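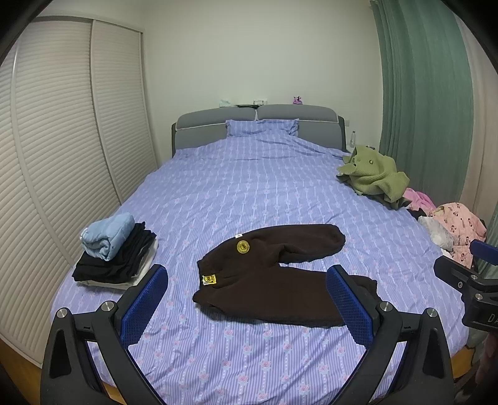
Progress report: Vomus folding project
Home build stream, Wusulum shared workshop
Reporting period ending October

1. Status

The hand-held gripper build is complete and in use for recording garment handling. Mechanical work is on schedule. Software is four weeks behind, owing to a rewrite of the time alignment between the two recording streams.

2. Recording in the home setting

Recording has moved from the workshop bench to a furnished bedroom. The bench gave a flat grey background and even light. A patterned cover, soft mattress and mixed clothing are closer to the conditions set out in the funding agreement.

Children's clothing was given priority this period. Fleece has proved the hardest fabric to segment: dark pile loses its seams in shade, and a folded leg is easily labelled as part of the leg beneath it.
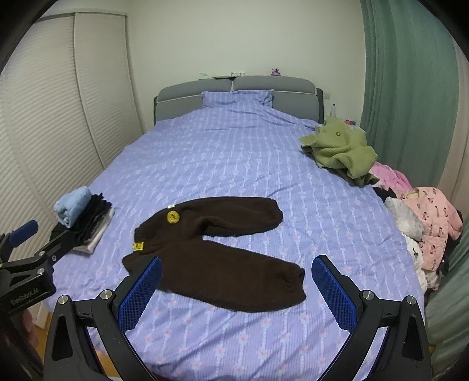 Figure 1. Brown fleece pants laid sideways, waistband at left, with two grippers at the bed.

To the end of October, 905 episodes have been recorded against a target of 800. Of these, 21 were rejected for dropped frames and will not be counted toward the milestone.

3. Labelling

Labels are applied at the cuff, waistband and hip. Sewn patches and tags are now labelled as separate landmarks - they remain usable when the garment outline is ambiguous. The labelling guide was revised to version 4 and earlier episodes are being re-checked against it. 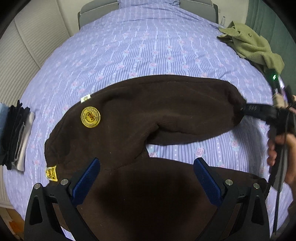 Figure 2. Wide view of a gripper arm at the cuff of a brown garment. Round patch at left.

4. Budget

Spending is within the approved amount. Replacement finger pads were purchased from Trollari. The storage line is underspent and we request that the balance be carried forward.

5. Next period

- Finish the alignment rewrite and reprocess all accepted episodes
- Train the first cuff detection model on the Rivera workstation
- Begin recording knitwear

Access to the workstation after November is still to be confirmed.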